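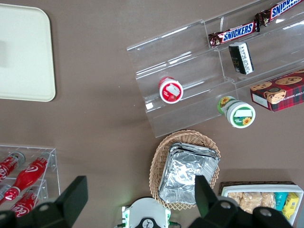

Flukcombe Stopovers is a table of travel planning records for people who build trip planners, route pages or travel guides. It holds 2264 records, one per row, each covering a stop that a visitor might make on the way to or through Flukcombe and the coast on either side of it. A record says what kind of stop it is, when it opens, how long people tend to stay, and what a traveler can get there. The last part is kept simple. A kiosk with two Snickers bars on a clear stepped stand counts as "snacks", the same as a station shop with a full wall of them, and the table does not try to say which brands are stocked. Places that serve a cooked meal have their own value, described under Fields.

What is in the download

stops.csv – the main table, UTF-8, comma separated, with a header row
legs.csv – travel times between pairs of stops, in minutes
seasons.csv – opening patterns for stops that close part of the year
changes.txt – a plain list of edits since the last release

The files are small enough to open in any spreadsheet program. If yours turns the stop codes into numbers and drops the leading zeros, import the first column as text.

Fields in stops.csv

stop_id – a five-character code. Codes are never reused, even after a stop has closed for good.
name – the name on the sign, in its usual spelling. Where the sign and the map disagree, the sign wins.
area – one of Flukcombe, Vekura, Halvorsen or Between. Between is used for stops along the road that fall outside the three towns.
kind – beach, viewpoint, museum, garden, market, station, ferry, lodging, parking or other.
food – none, snacks, meals or unknown. Vending machines count as snacks. A hotel restaurant that serves guests only is entered as none.
toilets – yes, no or unknown.
step_free – yes, part, no or unknown. "Part" means at least the entrance and the ground floor can be reached without steps.
stay_min – the usual length of a visit, in minutes. Lodging is left blank.
booking – yes if you have to book ahead, otherwise no.
season_id – a link to seasons.csv, blank for stops open all year.
note – free text, mostly empty.

The default for stay_min is 90 for museums and gardens where we had nothing better. These rows have the word "default" in the note field so you can filter them out. There are 295 of them, and they are the weakest part of the table.

Fields in legs.csv

from_id and to_id – stop codes from the main table.
mode – walk, bus, car or ferry.
minutes – the time for one leg, waiting not included.
both_ways – yes if the same time holds in the other direction.

Ferry legs between Vekura and Halvorsen are always given one direction at a time. The afternoon boat from Halvorsen calls at the outer pier first and takes longer, and averaging the two gave people bad connections. Bus times come from the printed timetable. Car times assume dry roads and no roadwork, and parking is not counted.

How the records were gathered

The first version was typed up from leaflets collected at the visitor desks in the three towns. Later rounds added stops from timetables, notice boards and visits on foot. Opening times were checked by phone wherever a number was listed. When a phone call and a leaflet disagreed, the phone call was used and the note field says "phone".

Stop names were matched by hand. Several places go by two names, and the old Halvorsen customs house, built in 1878, appears under three in the leaflets. It has a single row, with the other names in the note field.

Skoro was left out. It is on most visitor maps of the area and the road does reach it, but the bus service changed twice while the table was being put together and the times could not be kept straight. It is planned for the next release.

Known problems

– Market hours are for a normal Saturday. Weekday markets in Vekura are missing.
– The season table has July as the start of high season for every beach. A few of them start earlier in practice.
– Step-free information is thin for viewpoints. Treat "unknown" as "ask first".
– Some parking areas along the coast road share one name and can only be told apart by stop_id.
– The food field gives no hours. A museum café may close well before the museum does.
– Prices are not included. They were in an early draft and went out of date too fast to be useful.

Suitable uses

The table works well for day plans, for sorting stops by travel time, and for filling in the practical box at the bottom of a guide page. It has also been used to test software that writes itineraries – the mix of seasonal closures and one-way ferry times catches a lot of mistakes.

It should not be used for live travel information. Nothing in it updates on its own, and a boat canceled for wind will still be in legs.csv. It is also a poor guide to how popular a place is. The number of rows for an area reflects how many leaflets were on the rack, so Vekura looks busier than it is.

Privacy

There are no personal records in the table. Small guesthouses run from a private home are listed by sign name only, with no owner and no phone number. Owners who want a guesthouse removed can ask through the issue page, and the row will be taken out at the next release.

License and credit

Free to use and change, including in paid products. Please credit "Flukcombe Stopovers" and give the release number, which is on the first line of changes.txt. If you correct a row in your own copy, please send the correction back with the stop_id and the date you checked it. Corrections without a stop_id take much longer to handle and may miss the next release.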